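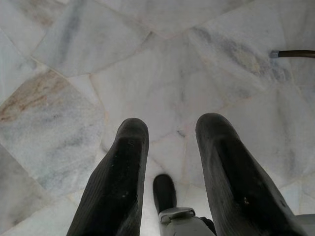
Do robots have to follow rules?
They do, and lots of them! Some rules are laws, some are standards written by groups of experts, and some are just good habits that people who work with robots have learned the hard way.

Think about your own home for a moment. You probably know not to run with scissors, or leave your skateboard at the top of the stairs. A robot doesn't know any of that until a person builds it in, tests it and then tests it again. So let's look at some of the rules that keep robots and people safe together.

What is a standard?

A standard is a written agreement about how to do something properly. It might say how quickly a robot arm may move when a person is close by, or how a warning light should look. If every robot maker used a different colour for the stop button, imagine the muddle in an emergency! Standards are why the button is nearly always big, round and red, so that anyone can find it and thump it in a hurry.

Keeping fingers safe

Lots of robots have grippers, which do the job of a hand. Wherever two hard parts can close together there is a pinch point – a spot where your fingers could get squashed. (You have met pinch points before. Doors have them, and so do folding chairs.)

The good habit is very simple: keep your hands out of the gap while the robot is switched on, even if it is keeping perfectly still. A robot that isn't moving may only be waiting for its next instruction.

Robots in the house

Factory robots often work behind a fence. A robot in a house can't do that, as a house is full of things that people care about. There are cups and cables and pianos, and bags that get put down wherever there is space.
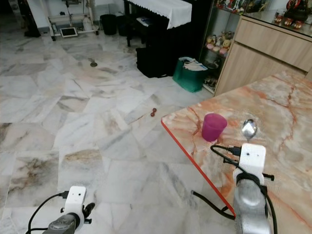
A robot's arms at work near a marble worktop, with a spoon and a magenta cup.

Here are some good rules for a robot working indoors:

Go slowly near people and pets.
Know where both arms are, including the one that isn't busy.
Don't squeeze harder than the job needs. A plastic cup and a metal spoon need different grips!
Keep cables clear of the joints.
If something unexpected happens, stop and wait for a person.

And there are rules for the people too. Pick up small things from the floor before the robot starts, find out where the stop button is, and never hang off an arm to see how strong it is. Some arms are very strong indeed.

Try it: the Stalter game

You need 2 players. One is Stalter the robot and the other is the programmer. Stalter may only do exactly what the programmer says, one step at a time, and must freeze the moment anyone shouts "Stop!"

Put a plastic cup on a table and ask Stalter to move it to the other end. Then write down every rule you wish you had given before you began. Did you remember to say how high to lift it? Swap places and have another go with your new list.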